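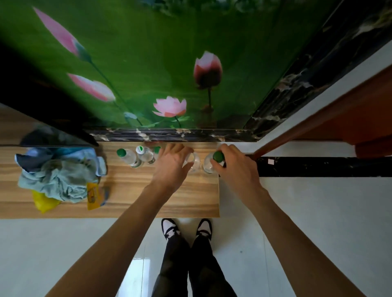
Search this site Enter keywords Go

Household Recording Programme: Frequently Asked Questions

Print this page | E-mail this page

11/04/2018
By Rekha Bhatia, Participant Services, Sundenel

What is the purpose of the programme?

Sundenel gathers examples of ordinary household tasks carried out by people in their own homes. The recordings are used to train Skeler, a learning system intended to guide the arms and hands of domestic robots. Skeler learns by studying many instances of the same task performed by different people in different rooms, and its progress depends directly on the variety of what it is shown.

Which tasks are recorded at present?

The current list covers the sorting and moving of items on a low surface, the handling of bottles and drinking glasses, the folding of cloths, and the clearing away of food packets and bags. Participants may record any task on the list in any order. Tasks involving knives, open flames or medicines are excluded.

Do I need to tidy or prepare the room?

No. Participants are asked to leave floors, walls and furnishings as they are. Patterned panels, shiny tiles and strong reflections are all acceptable. Items that do not belong to the task may stay where they are, provided that they cannot be knocked over or broken.

May I use both hands?

Yes, and this is encouraged. In an earlier round a large share of recordings showed one hand only, and Skeler performed poorly when it had to steady one object while holding another. Participants should work at their normal speed and should not exaggerate their movements.

Why are clear plastic and glass requested so often?

Transparent objects are difficult for the system to locate. Their edges are faint and their appearance changes with whatever is behind them. Of the 3,492 recordings accepted so far, 800 include at least one transparent object, and the programme wishes to raise that number. Coloured caps and labels need not be removed.

What should be visible in a recording?

Both hands should remain in view for as long as the task allows. It does not matter if forearms, legs or shoes are also seen. Faces should not appear, including in mirrors or in dark polished surfaces. Recordings in which a face can be made out are returned to the participant and are not passed to the training team.

What happens if I make a mistake?

Please continue. A dropped cap or a second attempt at a grip is useful to the system and should not be edited out. A recording need only be stopped if there is a risk of injury, or if another person enters the room without having given consent.

How are recordings checked?

Each recording is viewed by a reviewer at Novik, which carries out this work under contract. The reviewer marks the start and finish of every action and names the objects handled. A second reviewer then examines the labels without sight of the first set. Where the two disagree, the matter is settled by Lieselotte Reuter, who leads the labelling group – her decision is final for the purposes of payment.

How long does a recording need to be?

No recording should exceed 4 minutes. Longer tasks may be divided, with each part submitted separately under the same task code.

Can I withdraw a recording?

A recording may be withdrawn at any point before it is released to the training team. Requests should be made in writing to Mairéad Geraghty and must quote the recording number. Once a recording has been used in training its influence on the system cannot be removed, although the file itself will be deleted on request.

Will the programme be extended?

The present round closes when 3,000 further recordings have been accepted. A decision on a further round rests with Eduardo Manalastas, programme director, and will be published on this page.

Print this page | E-mail this page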